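April, bench notes, dye trials cont.

9:40 — start. Back on the walnut hull bath, the one from the Wovelville sack. Soaked overnight, smells like a wet basement. Strained through the old pillowcase, twice, still gritty. Osvaldo says grit doesnt matter for cotton. It does for the pale ones, see the specks on the last batch.

Cotton, the Andico plain weave. Scoured with soda ash, long simmer, water came out yellow as tea. More size in it than the last bolt?? Ask them.

Mordant
Alum acetate on set A, plain alum on set B. Set C nothing, control. Forgot to tag B before it went in, so B has the notched corner now. DO NOT trim the corners.

Bath
700 ml hull liquor per pot, topped up with tap. Held just under a simmer. 30 min, then heat off and leave it. Pot 2 boiled over for a bit while I was on the phone with Lasevis re the missing iron. They say shipped. No tracking number. Call again after lunch.

11:15 — pulled first swatches. A is a good warm brown, even. B thinner, pinker. C better than it has any right to be, walnut hardly needs the help. Rinse ran brown forever on all of them.

Iron dip: only had the dregs of the old jar so did A only. Went gray-brown almost at once, pulled it fast. Handle feels a bit harsh but will check dry.

Lương wants a brown for the table runners that doesn't go red under shop lights. A without iron is too red I think. A with iron maybe. Weaker iron, longer dip? Try when jar arrives.

Also the madder is nearly out, someone used the good scoop in the lime again. Label the scoops.

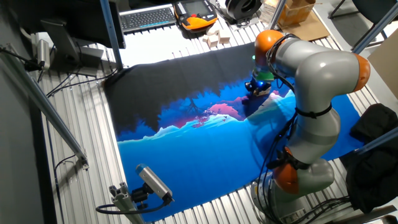 Light test
Strips in the south window, half of each under card. A, A+iron, B, C. Card taped on the back so it cant slip like in the onion skin test. Leave 2 weeks, no peeking.

Wash test
One cut from each, stitched to white cotton, warm wash with the plain soap. Look for staining on the white before anything else.

To do
Lasevis, iron
scour the rest of the Andico bolt, longer
save the spent hulls, second bath for Osvaldo's wool
new pillowcase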